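Ticket 471 – Label printer skips every other label after roll change
Opened by: Milagros Bautista
Site: Plunley packing room
Status: Closed
Category: Printing

Initial report, 8:40 a.m.
Printer 3 feeds a blank label after each printed one. It started when the roll was changed this morning. Shipping labels from Zurnholm print fine on the other two printers. Power light is solid green, no error on the display. I turned it off and on twice and got the same result.

Support reply, 9:05 a.m.
Thanks, Milagros. Please send the roll size printed on the carton and tell me which stock setting is selected in the printer menu. Also hold the feed button until it runs a test strip, and let me know how many labels come out.

Milagros, 9:20 a.m.
Carton says Evangelista 102 mm, gap stock. The menu says "continuous." I didn't change that, and I don't know who did. The test strip ran four labels and stopped with the tear line in the middle of the last one.

Support reply, 9:32 a.m.
Continuous is wrong for that roll. On continuous the printer doesn't look for the gap between labels, so it goes by the length in the driver. Set media type to gap, save, then run calibration from the same menu. Leave the lid closed while it runs.

Milagros, 10:10 a.m.
Set to gap and saved. Calibration stopped partway with "sensor out of range." Tried it again with a new roll from the same carton and got the same message. Orders are going to printer 2 for now, so we can keep working, but there is a line for it.
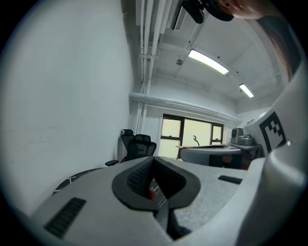 Support reply, 10:25 a.m.
The gap sensor on that model slides on a rail under the print head. If it gets pushed to one side during a roll change it can end up past the edge of the label. Open the lid, take the roll out, and move the sensor back to the center mark. While it's open, wipe the sensor window with a dry lint-free cloth. No alcohol on the window – the print head is fine with it, the window isn't.

Milagros, 11:15 a.m.
The sensor was all the way to the left. Moved it to the mark and wiped the window, which had adhesive on it. Calibration finished this time. Printed 29 labels from the Zurnholm queue, no blanks.

Support note, 11:30 a.m.
Driver on the packing room PC still had the label length from the old stock, so I corrected it remotely through Erent. Asked for one more batch after lunch before closing.

Milagros, 1:50 p.m.
Afternoon batch is done and there were no blanks. The tear line is a little high but it's usable. Can that be adjusted?

Support reply, 2:05 p.m.
Yes. Menu, then tear-off position, and raise it one step at a time. Print a single label after each step.

Milagros, 2:20 p.m.
Two steps did it. OK to close.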